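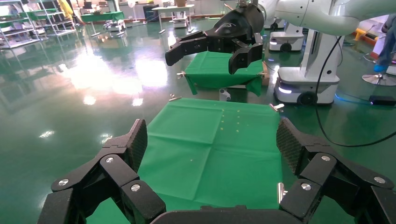
Ticket 108
Subject: Frog recorder goes quiet overnight, wakes up fine in the morning
Product: Eslow frog recorder, pond version
App: Wesum for Android
Status: Solved (left open for replies)

Original post

Hello! First, I love this little recorder. It's been strapped to a stake beside the farm dam at Whiteley since the start of February and it has already picked up banjo frogs, spotted marsh frogs and something creaky in the reeds that I'm still trying to work out. I play the best bits at breakfast whether the family wants them or not.

Now the trouble. The recorder is meant to start at dusk and run until sunrise, saving a file every time it hears a call. For the first couple of weeks it did that beautifully. Then the files started stopping at 9.40 pm or so, right when the dam gets properly loud, and nothing more came through until after 5 in the morning. I can stand on the back step at 11 pm and hear frogs going off like a box of rubber bands, and the recorder has nothing to show for it.

The status page in Wesum says "Woken" next to every file in the evening, which I gather means a sound got it out of sleep. After it goes quiet the page just says "Resting". No error, no red light.

What I've tried so far:

Turned it off and on again. No change.
Fresh batteries, the good alkaline ones. No change.
Swapped the memory card for a new one and formatted it in the recorder. No change.
Moved the stake a bit further along the bank in case the reeds were rubbing on the mic. Lovely new angle on the marsh frogs, but no change.

Firmware is whatever it came with. Battery shows 34 per cent this morning, and that was a full set a few nights ago, so it seems to be chewing through them as well.

Any ideas gratefully received. It has rained, the dam is up, and I'm missing the good stuff!

Reply from support

What a great spot for a recorder, and thanks for listing what you've tried. It saves us both a lot of back and forth.

Can you check the following for us?

1. In Wesum, open the recorder's settings and look for Nightly limit. Tell us what it's set to.
2. Open the file list for one evening and tell us how many files it made before it went to Resting.
3. Have a listen to a few of those files, especially the very short ones. Are they all frogs?

Please leave the recorder where it is for now, and don't reset it yet. A reset wipes the log and we'd like to see it.

Reply from original poster

Nightly limit is set to 3 hours. I swear I've never touched it, but I did let the kids do the set-up with me, so who knows. Dusk to 9.40 doesn't come to quite 3 hours by my reckoning, so I'm not sure that's the whole story.

File list is enormous. Hundreds of them, most only a few seconds long. I'd been skipping the short ones and going straight to the long ones, which are the pretty ones.

So I sat down with a cup of tea and listened to the short ones and — crickets. Real crickets! There must be one living right on top of the case. It's magnificent, very close and very loud, but it's definitely not a frog.

Log attached.

Reply from support

Wonderful, the cricket is a big part of it. Thanks for the log too.

There are two things going on. The nightly limit counts recording time plus the wake-up time before each file. Each time the recorder is woken it spends several seconds getting ready, and all of that comes off the allowance. A long frog chorus hardly touches it. A cricket that chirps, stops and chirps again can burn through it before ten o'clock, and it flattens the batteries while it's at it.

To fix it:

1. Set Nightly limit to Off.
2. Under Woken by, change Any sound to Frog band. This ignores most of the high-pitched stuff.
3. Set Minimum gap to 2 minutes, so that it won't start a new file straight after closing the last one.
4. Update the firmware while you're there. Do it indoors next to your phone, with new batteries in.
5. Wipe down the case and check the little foam cover over the mic. If anything has made a home in there, coax it out gently and put it somewhere leafy.

One warning on step 2: Frog band can miss very high callers. If your creaky mystery frog disappears from the files, change it back to Any sound and keep the longer gap.

Reply from original poster

Did all of it this afternoon. The update failed the first time (I was out on the verandah, so my own fault) and went through perfectly at the kitchen table. There was a small brown cricket tucked in behind the strap. It's now living in the lomandra by the tank and I hope it's very happy.

Recorder is back on its stake. Will report!

Reply from original poster

It ran the whole night! First file just after dusk, last one at 5.50 am, and in between is the best frog night I've ever heard. There's a stretch after midnight where the banjo frogs are bonking away on one side and the marsh frogs answer from the other, and then it rains and every single one of them gets louder.

The creaky one is still there too, so Frog band hasn't cut it out. I've saved the clearest file and put it up on the sounds page in Wesum under Whiteley dam in case anybody recognises it. My guess is a common froglet, but it's slower than the ones I know.

Battery barely moved.

Reply from support

So pleased to hear it! We had your file playing in the office and our vote is common froglet as well, possibly a bit sluggish after a cool evening. If you can, jot down the air temperature at dusk the next few times it turns up, as they do slow down when it's cold.

We'll mark this one solved, and it will stay open for replies. We've also passed on a request to have the status page say "Resting (limit reached)" so the next person can see it straight away.

Reply from original poster

Will do on the temperature. There's an old thermometer in the shed that I'll hang on the fence tonight. Thank you so much!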